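Why I Quit Buying Gray Paint

I've lived in Tilholm for nine years and in that time I've been in a lot of other people's living rooms (I sing in a choir, we rotate houses), and I swear they're all turning into the same room. Gray walls, gray couch, gray rug. I did it too! I bought 4 cans of something called Goh Mist, and my apartment looked like a dentist's waiting area until June.

My landlord, Leopoldo Arellano, loved it. He said it would be easy to rent again, and that stuck in my head, because I was still living there. Why was I decorating for the next tenant?

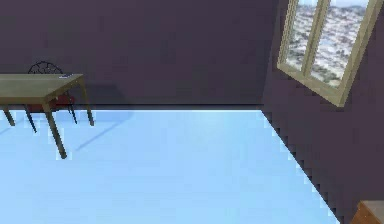
So does a strong color make a small room feel smaller?

A little, maybe, for the first week, and then you stop noticing the size and start noticing that you like being in there.

My friend Kartini painted her hallway the orange of a ripe persimmon. Her sister told her she'd be sick of it by Christmas. That was three winters ago and she still leaves the door open so people can see it from the stairs. I think we're way too scared of getting sick of things. A can of decent paint costs me 71 dollars, and a weekend fixes any mistake I could make with it. We spend 3000 on a couch and pick it to match a wall we don't even like!

I'm not saying everybody needs a persimmon hallway. If you truly love gray, great, go for it, paint the ceiling too. But if you picked it out of nerves, the way I did, go buy one small can of the color you keep looking at and try it behind a door. My bedroom is mustard now. Leopoldo has seen it and he says I have to paint it back when I leave, and that's fine with me.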